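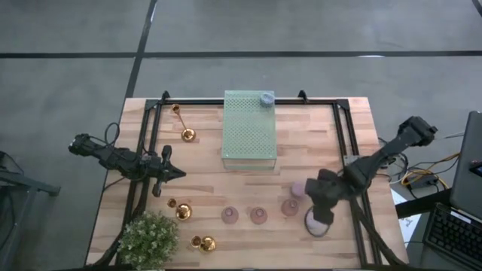
Ticket 884, opened by Naima Ait Brahim

Hi! I'm setting up our September candle table and the pink glass holders won't take the Menier tapers. They lean like crazy, and I've got 25 of the things to get through!

Reply from me, 9:40 a.m. 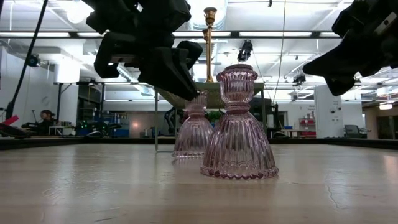 Okay, tried a dab of wax in the cup and gave it 5 minutes. Better, but I'd still call it a wobble (Radosław says I'm fussy). Next I'm trying the fatter Nestham tapers, item 412.

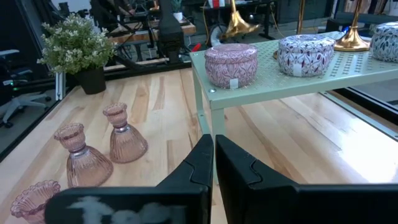

Status

Open, waiting on the fatter tapers.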